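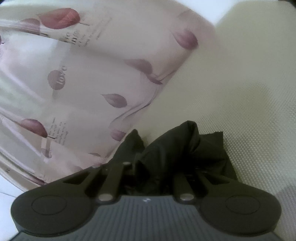 Umali 2: grasp labelling and the new cloth segmenter

The second release of Umali, our labelling and replay tool for hand-held gripper recordings, went onto the Zosside server in October. Most of the work since the last newsletter has gone into dark fabric, which the old segmenter handled badly. Black cloth held in a dark grey gripper gave it very little to separate the two by, and it would often hand half a linkage arm to the cloth or lose a fold to the finger pad.

Ji-hoon Nam has replaced the single-pass mask with two steps. The gripper is masked first, from its known geometry and the jaw opening recorded with each sample. Whatever is left near the jaws then goes to the cloth model, which was retrained on 198 hand-labelled clips. The labelling was done by Mawar Goh and Man-sik Bang at the Nanevberg office. Clips with patterned fabric behind the held item were included on purpose. Printed leaves and lettering gave the old model plenty of false edges, and it tended to follow those before it followed the hem.

On the held-out set of 30 clips, the new version keeps a usable mask from grasp to release in all but two. Both failures are black on black, and we don't have a fix for them yet.

Changes to the planner

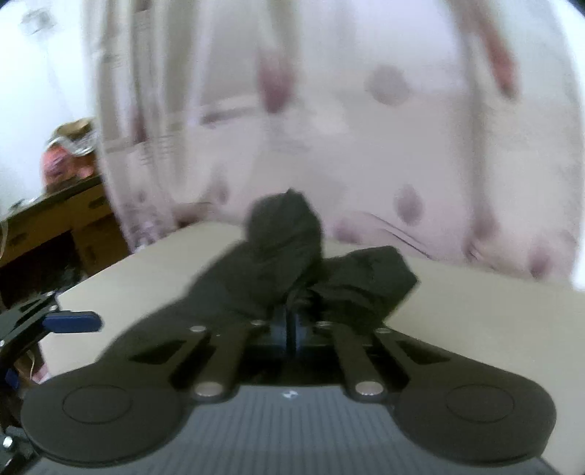 The fold planner needs to know which parts of a garment are free to move and which are pinned by the jaws. Until now it took the centre of the mask as the grasp point and treated everything else as free. That is a poor guess for a bunched item. With black cloth pulled up into a twisted knot at the jaws and a flap spread out to either side, the centre tells the planner nothing useful about the flaps, and the cloth draped over the linkage hides part of the mechanism as well. The planner now reads the grasp point from the gripper pose and treats each flap as its own region, with its own edge and its own candidate second grasp. If too much of the linkage is covered, it falls back on the recorded jaw opening and marks the sample as low confidence.

Stojan Grgić has also changed the exposure handling in the pre-processing step. Bright, backlit curtains were pulling the whole image down and flattening the detail in dark folds. Gain is now worked out from a window above the jaws, so the background may blow out. That's fine for our purposes, but anyone using the same recordings for room mapping should switch it off in the config (exposure_window: none).

Known problems

Replay stutters when a session has more than 19 labelled grasps. Sorin Vlad is looking at the cache.

Projects made in the first release have to be converted before they will open. The converter is in the tools folder and leaves the original files alone.

The Kimeven viewer still shows the old mask colours. This affects the display only.

Next up is a labelling session in Nanevberg on Friday, mostly dark towels and socks. If you have recordings the segmenter gets wrong, send Mawar the session name and the time of the bad grasp.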